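Planning software for household robots is usually tested in simulation long before it reaches hardware. At Uredside, the team behind a motion planner called Tenda has spent the past year working on one narrow part of that problem: what a two-armed robot should do when its own limbs block its view.

The planner runs at 50 Hz and treats both arms as a single chain. Earlier versions planned each arm in turn, which was quicker to compute but left the second arm with few safe paths near furniture.

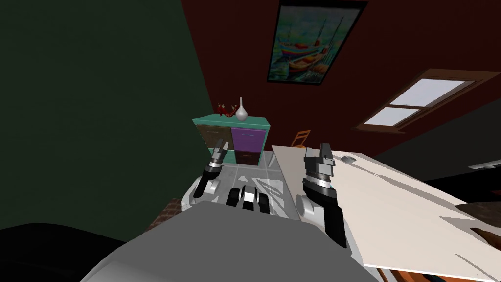

Naomi Mutiso

In the simulated room, one gripper hides part of a teal cabinet with coloured drawer fronts, while the other overlaps the near corner of a white table. A small flat grey object lies on the tabletop. The perception module has to mask out the arms, keep what it already knows about the hidden surfaces, and mark the rest as unknown.

"Unknown space is costly," says Omid Najafi, who leads the control work. "If you treat it all as solid, the arm stops moving. If you treat it as free, you hit a drawer."

Tenda gives each hidden region an age. After 200 planning cycles without a fresh view, the region is treated as solid again, and the planner may shift an arm to look behind it.

Wall colours, pictures and furniture are changed between runs. The current test set holds 2221 room layouts, and 51 of them still end in a planning timeout. Most of those involve a chair close to a table edge, according to Shirin Bakhtiari, who maintains the test tools. A fix to the collision checker is due in December.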